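The Year I Learned to Wrap a Present

I was the kid who handed over birthday gifts in the bag from the store. Sometimes I stapled the bag. I carried this habit well into my thirties, and my family was very kind about it (my sister once told me my gifts had "a takeout feel"). So when my editor asked who wanted to spend a month behind the gift wrap counter at Khurana, the big old department store in downtown Trelildale, I have no idea why my hand went up. But it did!

The counter is on the third floor, past luggage, in a corner that smells like tape and cinnamon pretzels from the food stand by the escalator. In December it opens at 8 in the morning and there's a line by 8:05. On a busy day the crew wraps 200 packages, and they do it standing up, on a concrete floor, with a radio that only gets one station. I wore the wrong shoes for the first two shifts. By the third I had bought the ugliest cushioned clogs you ever saw, and I love them, and I'm wearing them now.

My first lesson was measuring. I'd always rolled the box along the paper, guessed, and then cut a little extra to be safe, and it was the little extra that had been ruining me all those years. Too much paper on the ends is where the lumps come from. You want the end flaps to come up a bit more than halfway up the side of the box and stop there. At the counter they do it by eye. I did it with a yardstick, and a lady buying a toaster asked me if it was my first day. It was my sixth.

The second lesson was the crease. You run your thumb and finger along every edge of the box, hard, like you mean it, and the paper goes from looking like a blanket on a couch to looking like something from a shop window. I practiced on a shoebox at home until the paper gave out, then flipped it over and practiced on the inside. My dog ate the tape. The dog is fine.

Then there's the paper itself, and boy, do people have feelings about paper. The store orders its printed rolls from a company called Rasard, and there's one pattern, little red sleds on cream, that customers ask for by name. They call it "the sleds." One man drove two hours for the sleds and we were out. I offered him the green plaid and he looked at me the way you'd look at somebody offering you a different child. He took it in the end, and then he came back an hour later and asked for a second bow, which I think was his way of making peace.

The foil papers are gorgeous and I can't stand them. They show every fingerprint, they crack at the corners, and regular tape lets go of them overnight. The thin cheap stuff tears if you breathe on it. What I fell for, and I didn't see it coming, was plain brown kraft. It folds beautifully, it forgives you when you unfold it and try again, and it costs next to nothing. You can stamp it, draw on it, let a four-year-old loose on it with a crayon, or just tie it with red string and look like a person who has her life together. My crew swore by a heavier weight made by Posatel, which holds a corner so sharp you could cut cheese on it. 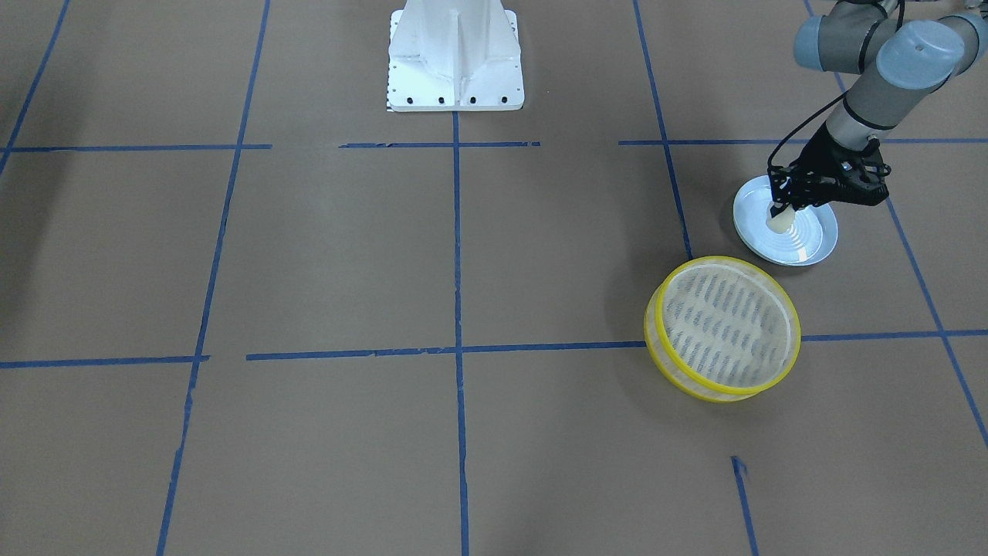 I got so fond of the brown paper that I went home and wrapped things that didn't need wrapping. A jar of pickles. The spare remote. My neighbor's mail, when it came to my box by mistake (she was delighted, or she said so, anyway). I also started saving paper, which my grandmother did and which I used to roll my eyes at. She ironed hers on low with a dish towel on top and kept it flat under the guest bed, and when we cleaned out the house we found sheets of it with everybody's old creases still showing. I wish I'd kept more than the one.

Odd shapes, you'll want to know about odd shapes. Put it in a box. I asked everyone on the crew for the secret to wrapping a basketball or a frying pan, and they all said the same thing, some of them before I'd finished asking. If you've got no box, roll it up like a piece of candy and tie both ends. Stuffed animals get a ribbon around the neck and that's plenty.

And double-sided tape! Spend the extra money. It hides under the flap so the seam looks like it closed itself, and it makes even my packages look pretty decent. The store went through 2,000 bows that month, the kind with the sticky square on the back, and I still say a good flat seam beats a bow. The crew disagrees with me. We argued about it over pretzels most afternoons.

On my last shift I did a doll carriage, two sweaters, and a cookbook, and nobody asked if I was new. I've got my sister's birthday coming up next. It's a lamp. I already have the box.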